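Wrapping up the Jeseck project

8 August 2022

I said I would write something about the robot arm project when it finished, so I'm doing it before I forget the boring parts.

Our group had the drinks task. The arm has to pick up a container from the top of a cabinet and put it down in a different spot without knocking over whatever else is up there. Padmavathi Varghese, who supervised us, let each group choose its own objects. We chose two soft drink cans and a water bottle, mostly because we could replace them from the machine downstairs.

The bottle gave us the most trouble. Cans are stiff and all much the same width. A thin plastic bottle gives when you squeeze it, and the camera has a hard time with clear plastic at the best of times. In June we were grabbing it around the middle and it would buckle, then tilt. Seidu Laryea suggested going in higher, just under the neck, where the plastic is stiffer. We argued over that for most of an afternoon, then tried it and kept it. 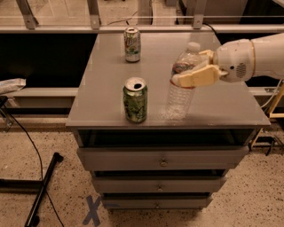

Wenitz Student Robotics Club, Manipulation Group

The rest of the term was data. We ended up with 1,409 recorded attempts, which sounds like a lot until you start throwing them out. We threw out 700. Most of those were from before we taped an X on the floor. Up to that point the cabinet moved a little every time somebody brushed against it, and the recordings from one day didn't line up with the next. If I could change one thing about the project, I'd put the tape down in the first week.

The software side was mostly Adwoa Sulemana and me. I lost two full days to a Conda environment that worked on the lab computer and nowhere else. In the end I deleted it and wrote out every package version by hand in a text file. That file is in the project folder, and whoever takes over should use it before trying anything clever.

We also changed how we set up the cans. At first they stood side by side near the front, and the program learned that cans live near the front. After that we moved them for each batch, with one close to the front edge and the other near the back, or both to one side, and the bottle wherever there was room. The ones at the back were harder. The arm has to reach over or past things to get there, and our early paths did not leave much clearance. Rutilio Becerra rewrote that part so the arm lifts higher before it moves across. It's slower but we stopped sweeping cans onto the floor.

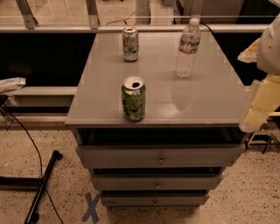 Reinhold Brandes thought we had made the task too easy by keeping the same three containers all term, and he told us so at the final presentation. He wanted to know what would happen with a mug or a carton, and whether the grip under the neck was any use on something that has no neck.

I think he's right. We tried a carton once, near the end, and the arm pushed it over. There wasn't time to look into it and I left it out of the slides, which I probably shouldn't have done. It's in the written report, under things not finished.

Our mark was fine. The last batch was 50 attempts and we were happy with most of it. The failures were nearly all the bottle again, usually when it was close to empty and very light.

Next term the group carries on under the name Amegashie, with new people and I hope a second gripper. I'm staying on for the first few weeks to hand over. If you're joining and want the recordings ahead of time, ask Adwoa for access, as she looks after the drive.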